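Well friends, the kitchen knives finally got sorted out, and since so many of you asked me on Wednesday what I ended up buying, I'm going to tell you the whole long story (get a coffee). 1/7

For years I cooked with one paring knife and a bread saw from my aunt. It was fine! But in September my old chef's knife lost its tip in a butternut squash, and I decided it was time for a real set — one I could hand down someday. 2/7

I looked at the Sabatier first, naturally. Beautiful thing, full tang, black handle with three rivets, 249 dollars for the block. I held the 10 inch one in the store for so long that the clerk asked if I needed anything. It was a bit heavy for my wrist, I'm sorry to say. 3/7

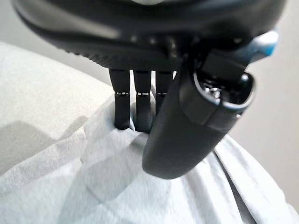
Then my friend Annick Maillard, who has cooked for a living longer than I've been married, told me to try the Loko santoku. Lighter, shorter, a nice round spine that doesn't dig into your finger when you're chopping a mountain of onions. 80 dollars for the one knife, and I was sold by the second onion. 4/7

Now, I did get talked into looking at the big Utar set too. It comes in a walnut case with a carving fork, a boning knife and eight steak knives, and it costs 730 dollars! I love a steak knife as much as anybody, but we have people over for steak maybe twice a year, and my brother-in-law cuts his with the side of a fork anyway. 5/7

So what came home with me was the Loko, a little serrated one for tomatoes, and a Rutaler honing steel, and I'm so happy with all three. A few strokes on the steel before supper and the blade goes through a ripe tomato like it's nothing — I made far too much salad this week just for the fun of it. 6/7

Please wash them by hand and dry them right away, even if the box says dishwasher safe. And if you have a magnetic strip you like, tell me which one, my drawer is a mess and I'd like to get these up on the wall before the kids come for the weekend. 7/7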